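Part-time shop assistant wanted at Flundovden

Hello! I'm Firouzeh Daneshvar and I run Flundovden, a little fabric and haberdashery shop on the corner of Jaidee Street, next door to the bakery. I'm looking for a second pair of hands, 14 hours a week to begin with, starting in March.

I've had the shop five years now and up to this point I've managed with my niece helping in the holidays, but she's off to college and I can't be up the ladder and on the till at the same time (I have tried, it ends badly). We stock 591 different cloths at the last count, plus buttons, zips, ribbon, wool and far too many sorts of elastic. You don't have to know your poplin from your lawn on day one. I'll teach you, and the regulars will teach you too, whether you ask them or not!

What you'd be doing, mostly: cutting to length, serving, putting bolts back where they came from, and packing the orders that come in through our web page. There's a fair bit of folding. Plain cloths in greens and blues are what we sell most of, so expect to be asked to match a teal to somebody's curtains at least once a day. 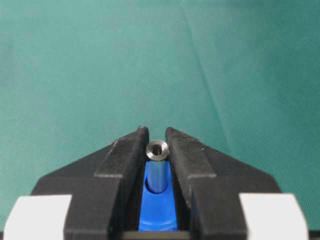
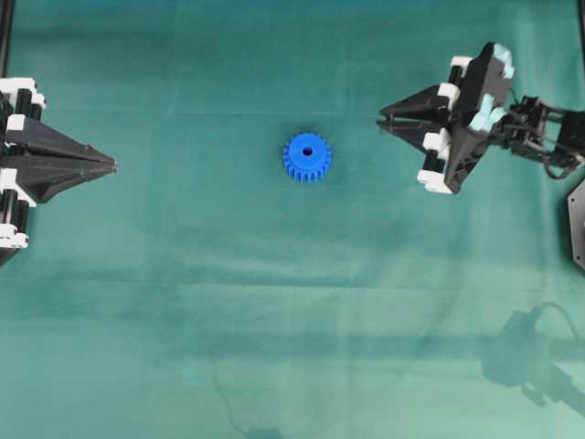
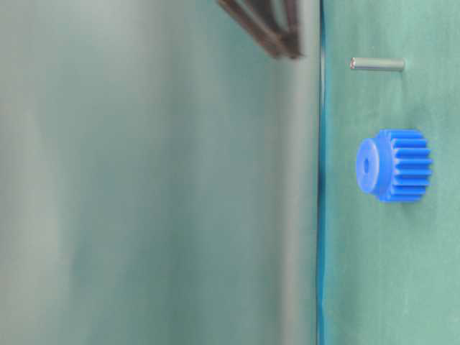

The shop is open from half past nine until five. I'd like you for two full days, and we can talk about which ones suit. I do need someone who can be here for the spring fair at Flendmont, when we take a stall and it gets very busy and usually very windy.

You should be happy lifting a full bolt, able to measure carefully and add up without panicking, and kind to people who've never sewn anything before. We get lots of nervous beginners and I want them to leave with the right thread and come back again. If you sew or knit yourself, lovely, tell me what you're making. Shop work before this would be handy but I won't hold it against you if you haven't any.

Pay is a bit above the minimum wage, you get paid holiday, and there's staff discount on everything except the Prelis sewing machines (there's hardly any profit in those as it is). Tea is free and the bakery sends round whatever hasn't sold.

To apply, write me a letter or pop one through the door at 64 Jaidee Street. One page is plenty. Tell me a bit about yourself and when you could start, and put a phone number on it please, as last time I had two very nice letters with no way of answering them. I'll ring everyone back, even if it's a no.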